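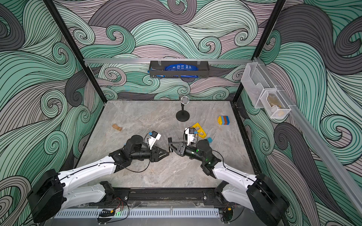 3.2 Planning the Equipment Budget

When we sat down in December to plan the purchase of the bimanual cells, our first instinct was to start with the arms, as most groups do, and to treat everything else as a line called "miscellaneous" at the foot of the sheet. We are very glad that Annick Rolland talked us out of it! She had kept the receipts from our earlier single-arm bench (the one we called Jalitz, after the building it lived in), and going through them over a long afternoon we found 59 separate small orders for rails, clips, brackets, cable trays and the like, many of them placed in a hurry and shipped at the express rate.

For the Skamance cells we therefore wrote the budget in the order in which a cell is put together, beginning with the table and the enclosure and only then moving on to the arms, grippers and wrist cameras. Figure 2 shows the layout that came out of this exercise. Each cell has two arms mounted at the near edge of the table, a wrist camera on each, patterned walls on three sides, and aluminum rails on the walls to carry baskets and organizers. The rails were a late addition to the plan, argued for by Vignesh Shenoy, who wanted storage tasks to be possible above the table as well as on it, and they added very little to the total.

Printed wall panels deserve a word of their own, as readers planning a similar purchase may be tempted to leave them out. We priced them at 1364 dollars for the full set of cells, fitting included, and asked our supplier, Zullex, to quote them as a separate item so that we could reorder a single panel without a new contract.

Objects for the tasks (toy bricks, wooden blocks, a desk microphone and so on) were given their own line too, with a modest yearly refill. We set aside 19 percent of the whole budget for spares, mostly gripper fingers and cables, and we would encourage other groups to be just as generous with themselves here. Lead times for the arms are taken up in Section 3.3, along with the Iyengar lease option that we considered and set aside.

Figure 2. One of the Skamance cells, with task objects on the table and storage hung from the wall rails.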